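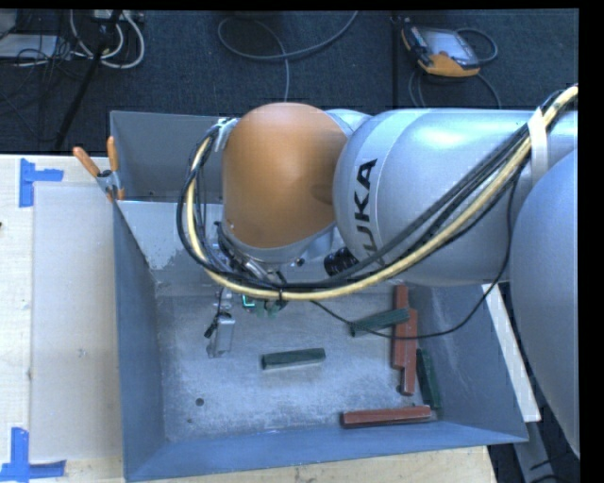

How to Submit a Short Film to the Motham Film Festival

This page sets out the procedure for entering a film in the short film programme at Motham. It applies to fiction, documentary and animation. Feature-length work is handled separately and should not be sent through the form described below.

Before you begin

Entries open in November and are accepted through the Dresero submissions site only. Discs, memory sticks and links sent by email will not be viewed. You will need a Dresero account in the name of the director or producer. Distributors and sales agents may enter a film on a director's behalf, but must upload a signed letter of permission at Step 3.

A film may be entered once. A re-edited version of a film entered in an earlier year counts as the same film, unless the running time has changed by more than 4 minutes.

Step 1. Check that the film is eligible

The running time, including all titles and credits, must not exceed 40 minutes. The film must not have been made freely available online. Password-protected screenings for cast, crew or funders do not affect eligibility. Films in a language other than English must carry English subtitles, and these must be part of the picture. Separate subtitle files are requested only from selected films.

Step 2. Prepare the viewing copy

Export the film as a single file no larger than 4000 MB. Remove colour bars, countdown leaders and any slate at the head of the film. A small watermark is permitted in a corner, provided that it does not cover the subtitles. If the sound mix or grade is unfinished, state this in the notes box. The selection panel will take it into account, but a later version cannot be substituted once viewing has started.

Step 3. Complete the entry form

Give the title exactly as it appears on screen, followed by an English title if there is one. Two summaries are required:

Short summary: no more than 144 characters, for the printed programme.
Full synopsis: no more than 600 words, including the ending. It is read by the panel and is not published.

List the principal cast and crew in the order in which they should be credited. Names are copied directly into the programme, so please check the spelling with each person concerned.

Step 4. Confirm music and archive rights

Tick the box for each type of third-party material used. Festival clearance is sufficient at this stage. Films considered for the Leinonen Prize, which includes a television screening, must hold broadcast clearance for all music by the time of the award. Entrants who cannot meet this condition should select "Programme only".

Step 5. Pay the fee and submit

The fee is shown on the final screen and is not refundable. Students may apply for a reduction by uploading proof of enrolment before payment. A confirmation message with a reference number is sent when the entry has been received. Please quote this number in all correspondence.

After submission

Contact details may be amended at any time under "My entries". Decisions are sent by email to the account holder. Selected films are shown at the Fodmont Cinema, and the festival office will write separately to arrange delivery of the screening copy. The panel is unable to provide comments on films that have not been selected.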